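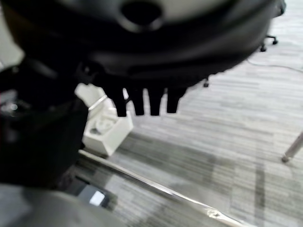 4. Finding a home for the small stuff

You've done the big pieces, and now comes the part we love most! Small things on the floor are what make a room feel busy, and clearing them changes the place faster than anything else in this guide. Set aside 40 minutes for your first go. After that, 12 will usually do it.

Before you start, have ready:
The Stevholm tray (the shallow one, with the felt side up)
Two Dammont bins with their lids off
The sheet of labels from the front pocket of this guide
A soft, dry cloth

4.1 Clear the floor

1. Pick a corner and work along the wall toward the door. Save the middle of the room for last.
2. Pick up every small item and put it on the tray. Don't sort yet, just gather.
3. Look under chairs and behind the legs of furniture. Little boxes, caps, rings and loops love to end up there.
4. When the tray is full, stop and go to 4.2, even if there's more on the floor. You'll come back with an empty tray and fresh eyes.

CAUTION: Button batteries, magnets and anything smaller than a walnut go straight into a closed container, out of reach of children and pets. Do not leave them on the tray.

4.2 Sort the tray

1. Open any box or case with a lid and check inside. Close it again before you move it.
2. Keep pairs and sets together. A loop or strap that belongs to something goes in the same bin as that something.
3. Things you use every week go in the first Dammont bin. Everything else goes in the second.
4. Not sure what a part is for? Put it in the Prellar pouch, write the date on a label and stick it on. If you haven't needed it by the end of May, let it go.

Note: Fill each bin to nearly 9 inches and no higher. The lid needs the space, and you'll want to see what's in there without digging.

4.3 Put the bins away

1. Wipe the bottom of each bin with the cloth.
2. Snap the lid on, long side first, until both tabs click.
3. Slide the weekly bin onto the lowest shelf with its label facing out. The second bin can go up high – it's light enough, and you won't be reaching for it much.
4. Run your hand along the shelf edge to check that nothing sticks out.

CAUTION: Do not stack more than two bins on a Jitpraphai shelf.

Repeat 4.1 to 4.3 until the floor is clear, then go on to section 5, Cords and chargers.

Section revised Apr 16, 2020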